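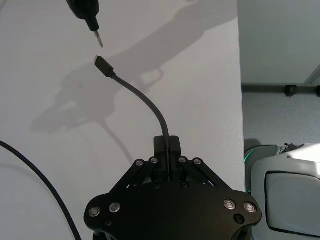 Manutenção de Células Robotizadas
Apontamentos da aula 3: cabos, garra e parafusos
Docente: Catrin Bowen. Apontamentos revistos por Iestyn Probert.

Começo pela frase do catálogo da Broltenby, que quase todos trazem decorada: "garra paralela isenta de manutenção". Peço que a risquem. Uma garra com articulações, parafusos e um cabo por perto tem manutenção. O que o catálogo quer dizer, suponho, é que o fabricante não a faz.

A célula do laboratório serve para manusear cabos finos com ficha. A garra fecha sobre o cabo, a ponta fica livre e é essa ponta que se apresenta à ferramenta ou à tomada. Parece simples e dá mais avarias do que a célula de paletização da Prernon que visitámos em novembro, onde se levantam caixas o dia inteiro e pouca coisa acontece.

1. Antes de mexer

Parar o programa, levar o braço à posição de serviço e bloquear a energia. Não confiem na luz de estado da base. Verde quer dizer o que o integrador configurou que quisesse dizer, e já vi duas máquinas da mesma casa em que não queria dizer o mesmo. Leiam o esquema da célula. Se o esquema não existir, escrevam isso no relatório, na primeira linha.

A garra pode ficar fechada sem energia, conforme o modelo. Se tiver um cabo preso, não o puxem. Abre-se pelo comando manual, com a velocidade reduzida, e só depois se bloqueia.

2. Os parafusos

Numa garra destas há os das articulações e os da placa de montagem, de tamanhos diferentes e com binários diferentes. A tabela está no manual da garra, não no manual do robô. Parece uma observação tola, mas no ano passado metade dos relatórios citava o manual errado.

O procedimento é o habitual:
- verificar a olho se há folga ou marcas de rotação;
- confirmar com chave dinamométrica, sem reapertar "por via das dúvidas";
- se um parafuso tiver cedido, retirar, limpar, aplicar trava-roscas do tipo indicado e apertar ao valor da tabela;
- fazer traço de tinta sobre a cabeça e a placa.

O intervalo sugerido pelo integrador é de 1000 horas. Perguntei à Broltenby de onde vinha o número e a resposta foi uma página de publicidade. Usem-no como ponto de partida, por falta de melhor, e encurtem-no se os traços de tinta começarem a desalinhar.

Quanto às chaves: a ponta tem de corresponder à cabeça do parafuso. Uma ponta achatada não serve para um sextavado interior, por muito que entre.

3. O cabo seguro pela garra

Discute-se muito a força de fecho. A Harries vende um módulo que "ajusta a força de forma inteligente". Experimentámo-lo com 50 ciclos no mesmo cabo e não vimos diferença em relação a um valor fixo bem escolhido. Cinquenta ciclos é pouco para condenar um produto, e também é pouco para o comprar.

Para escolher o valor fixo:
a) Começar pelo mínimo que a garra permite.
b) Puxar o cabo à mão, na direção da ficha, com o dinamómetro de mola.
c) Subir a força até o cabo deixar de escorregar no esforço previsto.
d) Abrir e examinar a bainha. Se houver vinco, o problema está nos dedos ou na posição, e aumentar a força só o agrava.

A distância entre os dedos e a ficha importa tanto como a força. Com muito cabo livre, a ponta faz um arco e a orientação da ficha muda de ciclo para ciclo. O robô repete a posição da garra com grande precisão, e isso pouco interessa se a ficha está pendurada numa curva que ninguém mediu. Quando um vendedor vos falar de repetibilidade, perguntem: repetibilidade de quê?

4. Os cabos da própria máquina

O cabo que alimenta um equipamento montado no braço tem de acompanhar o movimento sem esticar e sem entrar na zona da garra. Percorram toda a trajetória em manual, devagar, e parem nos extremos. Verifiquem o raio de curvatura mínimo indicado para o cabo. As abraçadeiras apertam-se o suficiente para guiar; um cabo estrangulado parte por dentro e vai dar falhas intermitentes, que são as piores de encontrar.

Dzintra Urbonaitė passou uma tarde a reconfigurar a comunicação de uma célula por causa de uma avaria destas. O programa estava bom. O condutor estava partido junto à segunda abraçadeira.

5. Luz e sombra

Só interessa a quem usa câmara no punho. Um painel branco mate atrás da peça dá bom contraste para cabos pretos, mas recebe também a sombra do braço. O software da Collance promete ignorar sombras. Testem com a vossa iluminação, na pose real de trabalho, e guardem os casos em que falha.

Trabalho para a próxima aula

Cada grupo entrega no máximo 2 páginas com a folha de verificação da garra, a força de fecho escolhida e os valores medidos que a justificam. Citações de catálogo não contam como medição. Dúvidas sobre o dinamómetro são com o Haf Parri, no laboratório, a partir das três da tarde.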